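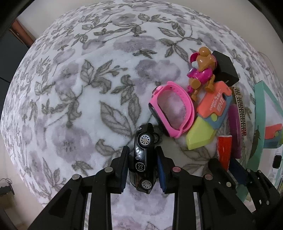
**Gravach tablet specs leaked, 4 code names this time**

**ellside_watcher**
Clista put up a post this morning with part numbers for the next Gravach tablets. Two sizes, each with a cellular version, so 4 code names in total. Battery on the small one is listed the same as the current model. The large one gets a 60 Hz panel again. Launch is supposed to be May.

**portside7**
60 Hz again? I was going to upgrade but I'll pass if that's true. My phone from years ago does better.

**mk_dunlap**
Clista also said the last one would have a headphone jack. I wouldn't plan around this.

**ellside_watcher**
They got the jack wrong, yes. They had the dimensions right to the millimeter, and the price.

**portside7**
The price was off by $5 if I remember.

**tinroof**
The part number list looks like the one that came out of the Swanson plant last year. Same column order, same typo in the header. Either it's the same source or somebody edited the old sheet. I lean toward edited.

**mk_dunlap**
Agree with tinroof. The battery figure being identical is a bad sign too.

**ellside_watcher**
Or they're using the same battery. Gravach did that for two models in a row before.

**tinroof**
True, they did. But the old case was thicker. The post says this one is thinner and I don't see where the same cell goes.

**quietfan**
Does anyone know if the old keyboard cover will fit? I paid too much for mine and that's the only thing I care about.

**ellside_watcher**
Nothing in the post about the connector. Width is the same on the small one, so maybe.

**portside7**
The thread on the last leak hit 1,623 replies and half of them were that question. The answer was no.

**quietfan**
Great. I'll keep the one I have then.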